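6.2 Restocking the pick shelf (Gosmont cell)

1. Press HOLD and wait 6 seconds. The arm likes to finish its thought.
2. Lift out stock by hand, one basket at a time.
3. Wipe the shelf lip.

CAUTION: Do not reach in on amber. Amber is not a suggestion. 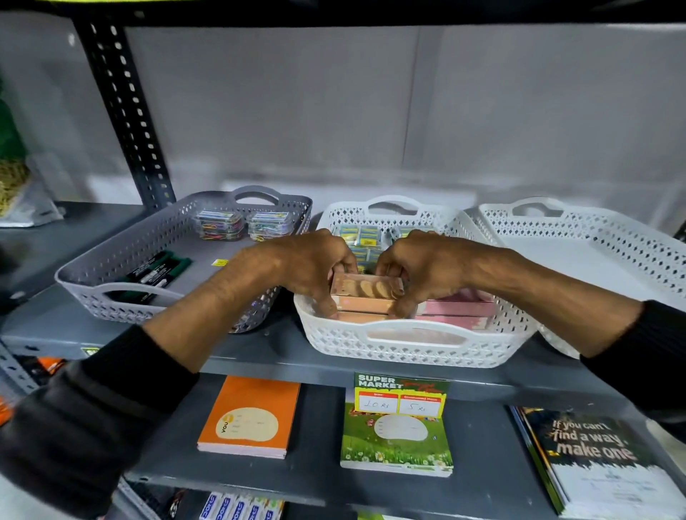 4. Reload the baskets. Take a stack by both ends, as with the peach-pink packets with the biscuit-like print, and keep your fingertips between packets and basket wall.
5. Press TEACH, then stand clear.

Note: recalibrate every 3,000 picks.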